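Questions I get about the Plerholm two-arm kit

I'm Bronwyn Tuhiwai, and I rent out and set up the Plerholm kit from our workshop in Ustham. I answer the same handful of emails most weeks, so I finally put my answers in one place. If yours isn't in the list, write to me and I'll probably add it!

What do I get when I book it?

Two arms, two grippers, the head camera, a laptop with everything already installed, and me for the first day. You supply the table. I've used kitchen tables, lab benches and one very nice boardroom table that I was nervous about the whole time (I put felt under the clamps now).

Do I need to know how to code?

No. You teach it by guiding the arms through the job yourself and saving each go. Wai-kit Huang wrote the recording software and he's stubborn about keeping it simple, so there's a start button, a stop button and a "throw that one away" button. You'll use the last one a lot in the first hour. Everybody does.

If you do code, there's a Python library and you can get at the joint positions, the gripper opening and the camera feed. Ask me for the docs before you book and I'll send them over.

Can it handle cutlery?

This is the big one, probably because so many of you want to try table setting or sorting. Yes, with some patience. Forks and spoons are thin and shiny and they like to lie flat, and all of that makes life harder for a gripper.
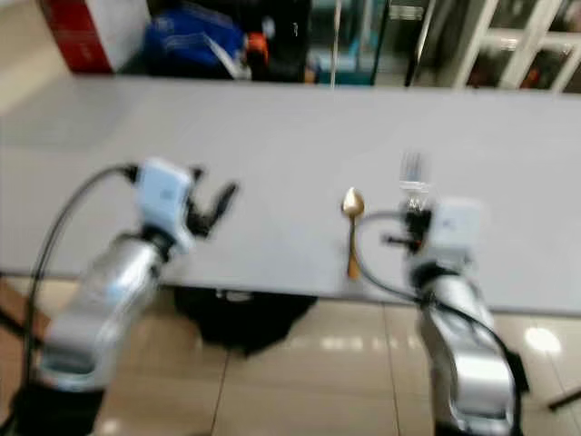 4 min read

The fork is in the right gripper there, tines up, and the gold spoon is still on the table with the left gripper open. I like starting people on a fork and a spoon of different colors. It's easier to talk about ("get the gold one") and easier to check later when you're going through your recordings with a cup of coffee.

My usual advice is to go for the handle and come in slower than feels natural. Once you've got that down, try passing a piece from one arm to the other. I'd leave knives for last, and please use butter knives.

How many recordings do I need before it can try a job by itself?

It depends on the job, sorry! For a plain pick-up-and-put-down I tell people to save 28 good ones and then let it have a try. Séverine Marty in Neltovo got by with fewer, but she kept her spoon in nearly the same place every time, and as soon as she moved it she had to go back and record more.

Will the cables get in the way?

They can. Each arm has a black cable that loops out from the gripper housing, and you want that loop loose enough that the wrist can turn all the way. Too tight and it tugs, too loose and it drags over your table. I set the slack on day one and mark it with tape. Please don't peel off the tape.

Does the room matter?

Less than you'd think. You don't have to clear out the whole place, a bit of clutter behind the table is fine. Strong sun on a pale tabletop is worse, so pull the blinds if you have them.

How long does setup take?

Roughly 15 minutes per arm if the table is sturdy. Wobbly tables take much longer and I get grumpy.

What if I break it?

Gripper fingers are covered, and there's a spare set in the case. Dropping an arm isn't covered. Call me before you try to fix anything with glue (Catinca, you know I still love you).

What's the shortest rental?

Five days. I used to do weekends, but people were only getting the hang of it when I came to pick it up.

Do you deliver outside Ustham?

Yes, to Neltovo and anywhere on the way. Farther out, we'd have to talk about shipping, and you'd do the setup with me on a video call.

Last updated 2026-10-06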